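I finally gave in and oiled the butcher block at home, and I have opinions! We bought the slab from Stullby back when we redid the kitchen, and for most of its life it got a wipe with a damp rag and not much else. By April it felt like dry toast. Crumbs stuck to it, and a ring from a soup pot had settled in near the sink for good (or so I thought).

The oil I used is the plain one Pluteck sells, in the 12-ounce bottle. I'd been warned it smells, and it does a little, sort of like walnuts left in a drawer. One bottle did the counter and the breakfast cart and left me enough for two cutting boards — I was pretty pleased with that.

My big mistake was going on too thick the first time. The wood only takes what it wants, and the rest sits there getting tacky and collecting cat hair. I had to rub the whole thing back with an old T-shirt and a lot of muttering. Second try, thin coats, and I let it sit overnight. 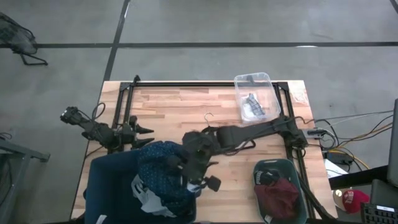 ## If you want to try it

Sand first, even if you don't feel like it. I went over mine lightly by hand and the soup ring came right up, which made my whole week. Go with the strips, never across them, and vacuum well before you open the bottle.

Lay the oily rags out flat outside until they're stiff and dry. Please don't ball them up in the trash, they can catch fire all by themselves.

Berisha Hardware has the oil for $19, and $5 off if you bring back an empty. Orka makes a wax that goes on top, and I've got a tin of it waiting on the shelf. I'll let you know next month how it holds up to tomato sauce.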